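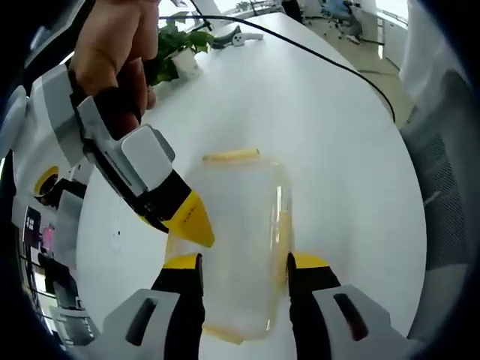
Slide 1. A clear plastic container on a white table.

Drawing lots: what happened when Gurkdale asked people at random
Alistair Buchanan, speaker notes, 20th October

Wait for the door to close. Say hello, say thank you for coming out on a wet evening if it is one.

Start with the question: hands up if you have ever had a letter from a council asking for your opinion. Keep hands up if you answered it. (There's usually a laugh when the hands drop. Let it run.) Then: hands up if you would answer a letter saying you'd been picked by lot, you'd be paid, and the council had promised in writing to reply to whatever you decided. In Gurkdale 147 people said yes to that letter, and I still get a bit giddy about it.

Slide 2

The background, quickly. Gurkdale had been arguing about its market square for years. Cars in or cars out. Two sides, two sets of window posters, two Facebook groups that had banned most of each other's members. Public meetings were packed and horrible. I went to three and came out of each one knowing exactly what I'd known when I went in, only with a headache.

What I'd like people to notice is who was in those rooms. Mostly people with a strong view already, mostly people with a free Tuesday evening and no small children. They had every right to be there! But you'd never have guessed from those meetings that a big part of the town was somewhere in the middle, or hadn't been asked.

Slide 3

How the draw worked. Don't rush this, people love it and somebody always asks.

The council sent 1000 letters to addresses picked at random. 147 people wrote back to say they'd do it. From those, a second draw picked 48, balanced for age, sex, which part of town they lived in, and whether there was a car in the household. The second draw was done in public, in the library, with the numbers read out loud. I was there and it was a lot more gripping than it has any right to be.

Mention the software. They used a program called Nillix to do the balancing, and the council put the method up on its website a week before, so anyone who wanted to check it could. Two people did check it, and one of them found a mistake in the age bands, which was fixed. I think that's brilliant and I always say so.

Slide 4

The weekends. There were 2 of them, both in August, in the secondary school. Saturday morning was all listening: a shopkeeper who wanted the parking kept, a wheelchair user who wanted some of it kept and some of it moved, a bus planner, a woman who ran a stall. Each got the same time. Afternoons were small tables, six people each, with someone trained to make sure the quiet ones got a turn.

Tell the story of table five here -- the retired driving instructor and the student. Short version: they disagreed about nearly everything on the first morning, and by the second weekend they had written a page together on delivery hours. They still disagreed about the cars. They'd just found the bit they could agree on, and it was a bit no poster had ever mentioned.

Pause. Drink some water.

Slide 5

What they came up with. Cars out of the north side, blue badge parking kept and moved nearer the chemist, deliveries before ten, and a review after a year. 39... no, leave the vote split out, I got it wrong last time. Say "a clear majority" and point to the report on the table at the back.

Make the point that a mixed answer like this gets called a fudge. Both Facebook groups called it that within the hour. I'd say it's what you get when people have to look across the table at someone who will be affected. It's harder to draw on a poster, I'll give them that.

Slide 6

Things that went badly. Please don't skip this one even if time is short, the talk is no good without it.

First, the letter. It was far too long and it looked like a parking fine. Several people on the panel told me they nearly binned it.

Second, shift workers. The pay helped, childcare helped, but if you work weekends then weekends are no good to you. Viselitz ran theirs over weekday evenings and lost a different lot of people, so there's no easy fix that I've seen.

Third, and this is the big one: a panel can be fair and still be ignored. Gurkdale's council had promised a written reply to every recommendation, and it kept its word, though it turned down the review date. Karamanlidis made no such promise. The panel there worked just as hard and its report went into a drawer. I've met people from it and they're cross, and they should be.

Slide 7

What I'd ask for if one were being set up here. A promise to reply before the letters go out. A draw that anyone can watch. Proper pay. A question that's really still open, because people can smell one that isn't. And a shorter letter!

I'm not saying lots should replace voting. I like voting, I've stood outside polling stations in sleet for it. If someone asks "so what are councillors for?", answer: they still decide, and they still have to face us afterwards. They just decide knowing a good deal more about what the town thinks when it's had time to think.

Slide 8

Questions. Likely ones: cost (figures are in the report, page at the back), can experts steer the panel (yes, if you let one side pick them -- explain how both sides agreed the list), what if you're drawn and say something daft (everyone does, it's fine).

Sign-up sheet goes round from the left. Get the laptop lead back before leaving.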